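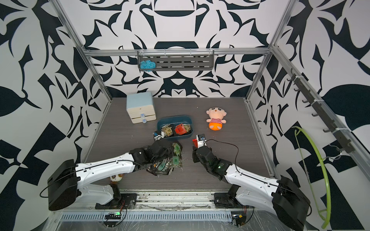 13/01/2024 - Akau cell, tea sachet set

Target is 200 episodes of sachet pick and place, teleoperated, both arms logged. Zeyu Lu driving, Yichen Pan resetting the table between takes. Each block is 20 episodes, then the objects get shuffled and the wrist cameras rechecked.

Start pose for the pick: jaws open, fingertips just over the wood grain, sachet within reach of one arm only. Approach from the side if the label faces up.

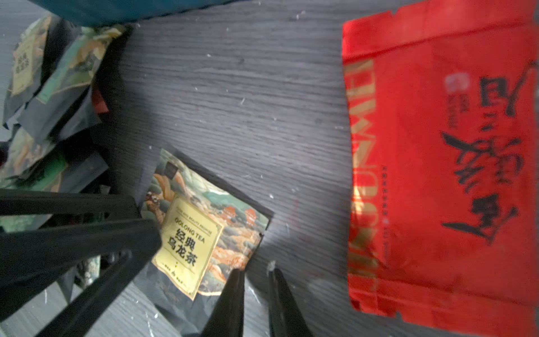
Foil is the hard case. Glare on the gold lettering of the big red bag shifts with wrist angle, so vary the approach within a block and tag those episodes "foil". The small oolong sachets go under "paper/small" until Rongrong Fang settles the class names. White fluff on the tabletop: leave it, the policy will see it anyway.

Episode 984 in the Postgate index has 2 missing timestamps. Excluded for now - Shufen Zheng has the raw log.

Open: gripper force limit for the larger bags. Anqi Shen wants it lower than the value we used in September. Rerun one block at each setting before changing the default.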